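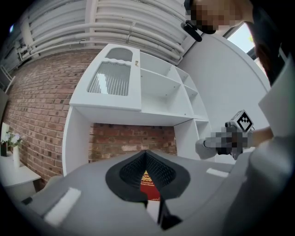 Bullero Home Help - Rooms and furniture

White cabinet and red brick: how to make the room more warm?

Posted 29 December 2021 by brick_and_white

Hello to all. I would like to ask for advice about one room which we use together in our building in Clevness. It has a red brick wall, and the rest is mostly white: the cabinet, the shelves, the walls, the pipes under the ceiling. The cabinet is the part I like most. It has a door with ribbed frosted glass, an arch at the top of the glass and a small gold knob. Next to the door there are open shelves with compartments, and lower there is an open recess where you can see the brick.

My problem is that in the evening the room feels cold to the eye. In April we put a small white side table by the brick, with a white vase and artificial flowers in white and pale purple. It is pretty, but it is too little for such a wall. I also have some old books with red covers, one of them is a "Treasury" of world's classics with gold and cream letters, and I want to keep them in the cabinet and not in a box.

I have three things to ask. Should I put the red books in front of the red brick, or will they disappear there? Is it a good idea to paint the pipes in another color? And what can I do with the light? For the ceiling we have only the long fluorescent lamps, and I am not allowed to change them. My budget is 700 for everything, so a new cabinet is not possible, and I don't want one.
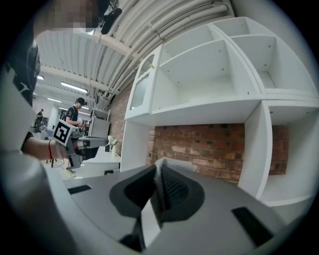

The ceiling with the white pipes, and the small potted plant on the table.

plainshelf

I had almost the same situation, with brick and too much white. Please leave the pipes white. I painted mine dark gray and then every visitor looked only at the pipes. Against a white ceiling they are quiet, and with corrugated panels you already have enough lines up there.

About the books: do not put them in the recess. Red on red is difficult, the gold letters are the only thing you will notice. Put them on the open shelves where the back is white, and leave some compartments half empty. In the recess I would put something pale or green. The plant in the white pot could go there if it gets enough light, but please check this first, because a recess can be quite dark. Keep the depth in mind too - my shelf is only 15 cm deep and big books stand over the edge.

For light, use small lamps with a warm bulb. I bought two from Wyss, they stand on the shelf and need no drilling. The cable goes behind the side panel.

latemoss

paint the door green!! i did it with Pulel chalk paint, took me 12 days with all the drying but now it is the best thing in the house. also more flowers

brick_and_white

Thank you both. The green door I must think about, as the cabinet is not only mine. But I moved the books to the open shelves today and I can read the letters much better from the other side of the room. I will look for the small lamps after the holidays. Does somebody know if a warm lamp looks strange when the fluorescent light is on at the same time?

plainshelf

A little strange, yes. I switch the ceiling off when I don't work at the table.

1357 views

We use cookies to remember your settings and to count visits. By staying on this page you accept them.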